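January 2018, notebook, card table side of the shop

Picked up the shuffle work again after leaving it alone since June. The short version so far: the poker client deals fine, the tests of the poker client do not, and I have spent most of the day finding out which of the two I was looking at.

Background for anyone reading over my shoulder. Vakis is our practice table, play money only, single table, up to 9 seats. Lindiwe Mnguni rewrote the hand history writer before the holidays and asked me to check it against dealt hands before Masilela (the phone build) gets it. Her writer logs every card in the order it leaves the deck. The old one logged them in the order they showed up on screen, so with a slow animation the button appeared to get his cards before the small blind. Players wrote in about this. One of them accused the software of "dealing from the bottom," and I have it pinned up over my desk.

Ran a batch of 98 hands, full table, every seat a dummy that calls everything. This is terrible poker and very good logging. Every hand goes to the river, every pot gets shown down, and the dummies never complain about the deck.

First pass: 8 hands where the log and the table disagreed on the winner. Panic, then tea, then reading. All of them were split pots. The new writer names one winner and drops the rest, so two players chop the pot on the table and in the log one of them apparently goes home with nothing. The chip counts are right. It is only the sentence that is wrong, but the sentence is what people screenshot.

Told Lindiwe. She said the old writer did the same thing. I said it did not. It did. Crossing out a paragraph here that I had enjoyed writing.

Odd chips: when a pot won't split evenly, the extra chip should go to the first winner left of the button. Table does this. Log does not mention the chip at all. I would like a line for it, even an ugly one, or we will get mail from somebody who is one play-money chip short and has a lot of free time.

Side pots: didn't get far. With everybody calling and stacks the same size there are no side pots to speak of, which I might have thought of before I set up the batch. Need uneven stacks. Gave seat 4 a stack worth 15 big blinds and left the others deep, then made seat 4 shove every hand. Seat 4 is now the most realistic player we have.

Result with the short stack: main pot and side pot are logged in the right order, but the side pot line uses the seat number and the main pot line uses the player name. Both are true. Reading them one after the other you would think two different people were involved. Fix is on Lindiwe's list, under the split pot thing.

Zurnemeo (the replay viewer) reads the new logs without choking, except that it plays a burn card as a folded hand. So at the flop you see a tenth player muck. Seat is blank, very mysterious. I would leave him in if it were up to me. It isn't.

Timing: the Prorkholm server clock is ahead of the client clock, so a fast fold can be stamped before the cards that were folded. Not touching this today. Whoever does touch it, please use server time for everything and don't "average them," which is what I wrote in June and have now found in my own handwriting.

To do:
split pots, name all winners
odd chip line
names or seat numbers, pick one
burn cards in the viewer
same batch again with heads-up, where the button posts the small blind and half our code forgets it
send Lindiwe the bad hands as text and not as a picture of my monitor

Heads-up run is set up but not started. The dummies are seated. Seat 4 is still all in on everything and I can't find where I set that.

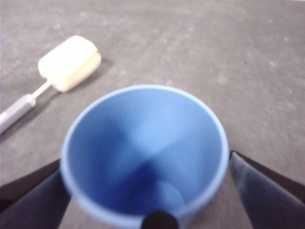

Blue cup, from above.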